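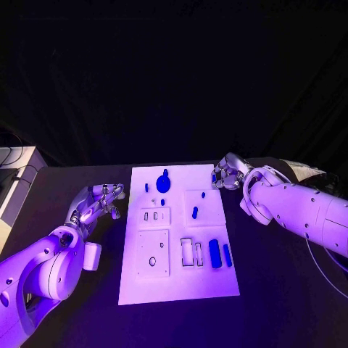 Workspace under violet light, with a white board on a dark tabletop.

Riketti Family Visits Corpus - Data Card

Summary
The Riketti corpus contains 3,000 short personal essays in English on returning home for the holidays and on the questions relatives ask of unmarried adults. It was compiled for the study of tone and topic in everyday writing. Zahira Sinaga directed the collection, and Rohani Setiawan maintains the annotation guide.

Contents
Each record holds the essay text, a topic label and the age band of the writer. There are 31 topic labels, among them matchmaking, travel home, gifts, siblings, and grandparents. Records are stored one per line in UTF-8.

Collection
Essays were submitted through the Koso writing site between August and the following spring. Writers gave written consent and could withdraw a text until the release was closed. Names of relatives and home towns were replaced with neutral tags - initials were removed as well.

Annotation
A team of 11 readers assigned the labels. Every essay was read twice, and disagreements were settled by a third reader. Tone is scored from 1 to 5, where 1 is resentful and 5 is affectionate. Humor is not scored.

Known limitations
Writers under 30 are overrepresented. Accounts by parents are few, and divorced writers share a single label with widowed writers. The corpus should not be used to estimate marriage rates or to profile individuals.

Access
The files are available on request for noncommercial research. Corrections should cite the record number and be addressed to Rohani Setiawan.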